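From: Ocampo
To: Vodetdale kitchen list
Date: April 7, 2018
Subject: Re: Fruit on the table, plates or bowls?

> I still say we should drop the bowls. A fruit bowl is a place where fruit
> goes to be forgotten. Whatever is at the bottom stays at the bottom. Put it
> out on plates, spread it around, and people will pick it up and eat it. We
> did this at Humwood in January and went through 32 pounds of fruit with
> hardly any waste. I'd like to order plates for every table and be done
> with it.

I've read this twice and I'm not convinced. How much of that January fruit would have gone anyway? It was a cold month, the Humwood kitchen was closed for part of it, and there was nothing else on the tables. I'd want to see the same thing with bowls before giving the plates any credit.

Also, "the bottom" of what? The message talks as if we all had one of those deep mixing bowls with a heap in it. The plastic ones are wide and shallow. A piece of fruit in one of those is not buried under anything unless you pile it up on purpose.

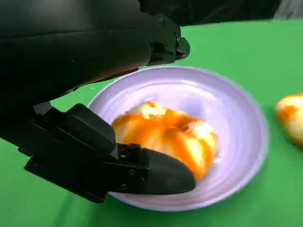

Fruit in the pale plastic bowl, on the green table.

I'll grant that they aren't handsome. The plastic marks easily, and I wouldn't put one out for a wedding. But the side does a job. Bump the table and a round fruit rolls a little way and stops. Try that with a plate and tell me where it ends up. My guess is the floor, and then somebody has to wash it, or more likely doesn't.

The other thing I doubt is that people will keep fruit on a plate at all. In my experience it drifts. Someone moves a piece to make room for a cup, someone else sets one down next to the plate, and by afternoon the plate is a decoration.
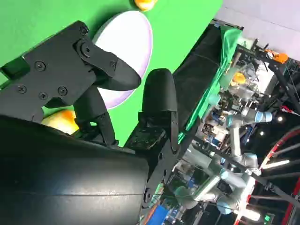
Same table, with the plate. Yellow-orange things on the green, outside the rim.

So before any order goes in, a few questions. Who priced the plates? The Fivodau catalog has them at 137 a case, and to do every table we'd need more than one case. Is that coming out of the table budget or the food budget? And where do the bowls go? The lower cupboard is full - I looked - and I'm not in favor of buying another shelf to store things we already had a use for.

What I could live with is a plain trial. Half the tables keep bowls, half get the plates we already own, two weeks, then swap. Write down what gets thrown out, by weight, and leave out the bananas, which go brown whatever you put them on. If the plates win by more than a pound or two I'll stop arguing and help carry the boxes.

Until then please don't take the bowls off the tables by the window. They were gone again this morning and I had to dig them out from behind the trays.

Ocampo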